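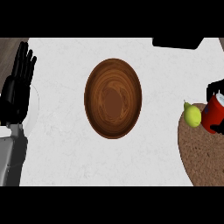
Slide 1. Simulator, view from above. Can in the right hand, left hand open, bowl in the middle.

Speaker notes, Stetbridge robotics software meetup, 12/9/24
Talk: When the policy is fine and the loop is not

Slide 1, opening
Say good evening, wait until the door is closed. Leave the picture on the screen while I introduce the project. Kwon is our control stack for robots with two arms and hands with fingers. We develop it in Givham. Tonight I speak only about the part between the camera and the joint commands. I do not speak about training, and if people ask about it I take it at the end.

Point to the can. The fingers are around it and the rest of the hand is outside the view. For a person it is clear that the can is held. For the software it is a question with several possible answers, and half of the talk is about this question.

Slide 2, the loop
Explain slowly, the diagram is dense. The image comes in, together with the joint positions. The policy gives back a chunk of future actions. The executor sends the first 5 actions to the controller and then asks for a new chunk. During this time the robot does not wait, it continues with the old chunk.

The number to remember is 70 milliseconds. It is the time from the image to the first usable action on our machine. In the simulator we used to stop the clock during this time. So the simulated robot was living in a world that politely waits, and the real one was not. Pause after this sentence.

Slide 3, the jump
Play the joint curve, no video. When the new chunk arrives, its first action belongs to a moment that is already past. If the executor starts from the first action anyway, the wrist goes back a little and then forward again. You see it as a small tooth in the curve, at every chunk border. With an open hand it only looks ugly. With a can between the fingers it is a problem, because the fingers get the same tooth as the wrist.

Our fix has two steps. First, every image carries a time stamp from the capture and we keep it until the end. Second, the executor skips the actions which are too old, and blends the rest with the previous chunk. The blend is linear. We tried smoother curves and could not see the difference in the results, so we kept the simple one.

Somebody will ask why we did not make the policy faster. Answer: we did also this, but a faster policy makes the tooth smaller and it is still there.

Slide 4, is it in the hand?
Go back to the first picture for a moment. Ask the room: which signals would you trust? Let them answer, maybe one minute.

Then our list. The camera sees dark finger parts on the red side of the can, and the remainder is outside the view. Finger joint positions tell that the hand is closed on something, but a hand closed on nothing can give similar values if the object is thin. Motor effort is good on the real hand and too clean in simulation. We use all of them, and the decision must stay the same for several control steps before the planner may believe it.

Old version of the planner had only one boolean, "grasped". Now there are three values: yes, no, unknown. Unknown is the important one. When the state is unknown, the planner is not allowed to start a transport motion, it may only hold or look again. I would recommend this change even to people who take nothing else from Kwon.

Slide 5, white on white
Point to the left of the picture, beside the open hand. There is a pale disc on the table, it looks like a plate. From the back of the room you probably cannot see it, ask them. The outline is soft and gray and the table is white. The wooden bowl is easy in comparison, the pear also.

Explain the confidence threshold per object class. One global threshold was comfortable for us and wrong for pale objects. Show the table with both settings. Do not read all the rows.

Slide 6, Itness
Itness is our replay tool. It takes a recorded episode and runs the executor again, with the delay we choose. We have 2,643 episodes in the store and each change in the executor goes through all of them at night. The output is a list of episodes where the commands are different from before, sorted by the biggest difference in one joint.

Demo if the network is good — otherwise use the recording in the backup folder. Start with delay zero, then set 70, then switch the blending off. The curve should show the teeth immediately. Remember to make the font bigger in the terminal.

Be open about the limit: replay does not change what the camera saw. If the new executor moves the arm differently, the recorded image is no longer correct. For small changes we accept it. For big changes we run the simulator again, with the clock running this time.

Slide 7, open problems
Both arms share one chunk at the moment. If the left one waits and the right one works, we still compute both. Splitting them is possible, but then they must agree about time, and our first attempt in February ended with one arm ahead of the other.

Slide 8, questions
Repeat each question in the microphone. Keep slide 2 ready, most questions will come back to it.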